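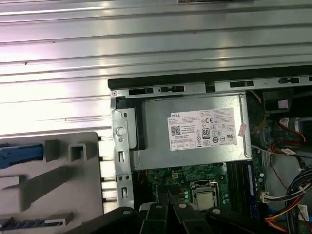
Inside a Dell desktop with the case open.

Second Life for the Office Desktop

The town of Joltdale replaced its office computers in February. There were 397 of them, spread across the library, the water department, both fire stations and the school district's front offices. Most had been bought in the same year and most still ran. They were stacked on pallets behind the public works garage and offered to anyone who would take the whole lot.

Osamu Ebihara took the whole lot. He runs Bavden, a repair shop on the north side of town with 30 feet of storefront and a much deeper back room. He paid by the pound.

"People assume the computer is worn out," Ebihara says. "Usually the drive is slow and the fan is full of lint. You put in a new drive and it's a fine machine for homework and taxes."

Old business desktops are easy to find and fairly easy to work on. Offices buy them in large batches and retire them the same way, so a shop that gets one batch has a supply of matching parts. A dead power supply in one can be swapped for a good one from another. Memory moves from machine to machine. By the end, a handful of stripped cases go to the metal buyer and the rest go on the shelf.

Bavden sells a finished desktop with a keyboard and mouse for less than the cost of a week's groceries for a family. Monitors are extra. Over the past four years the shop has sold 2,961 computers, which Ebihara knows from the receipt numbers. A good share went to people buying a first computer for a child.

Ka-ming Hung bought two. She teaches bookkeeping at night in a rented room above the Bawa bakery, and she needed machines her students could use without worrying over them. She has since gone back for six more. One of the first two quit after a year, and she traded it in.

"I don't need anything fast," Hung says. "I need spreadsheets."

The work has limits. Some older models can't run current operating systems, and Ebihara won't sell a machine that no longer gets security updates unless the buyer agrees to a free system he installs himself. Small computers with the memory soldered down are harder to fix, and he turns most of them away. Laptops with swollen batteries go straight to Zaltex, the recycler across the county line, which took 617 pounds of material from him last year.

Wiping the drives takes the longest. Each one from the town had to be erased and logged by serial number before anything could be sold, and the last of them were finished in early summer. The log fills a binder that Ebihara keeps under the register. The town clerk has a copy.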